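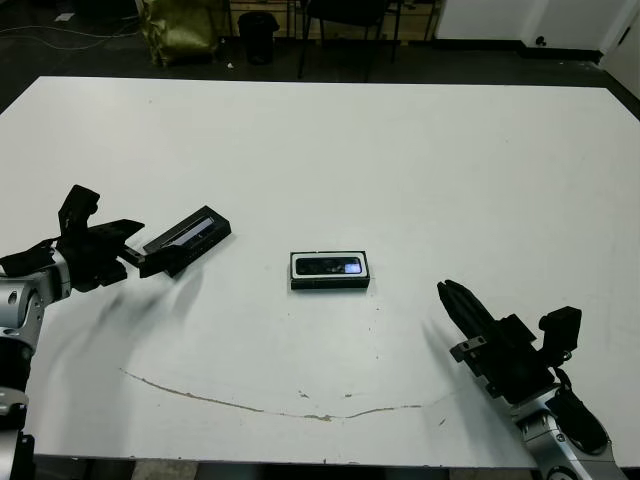
Black box with a glossy window, over a white table.

Oct 19, 2021

I've put a new version of the Cindlow harbour map up on the Prendine forum. It's the third release and should be the last big one before winter.

The main change is the market square, which now has 28 working stalls. Each one can be rented by a player or left to the game to run. I also moved the ferry steps, as people kept getting stuck behind the railings on arrival.

If you're coming from the June version, take your goods out of the warehouse before you update. The old one held 60 crates and the new one uses different storage, so anything left inside will go. Houses and pets are safe.

The old lighthouse mod still clashes with mine — load Cindlow after it and the lamp will work, but the stairs won't.

The map has had over 3000 downloads now, so thank you. Bug reports are best left in the forum thread, with your load order pasted in. Next I'm going back to Dinden, where the tram line still stops one street short of the station.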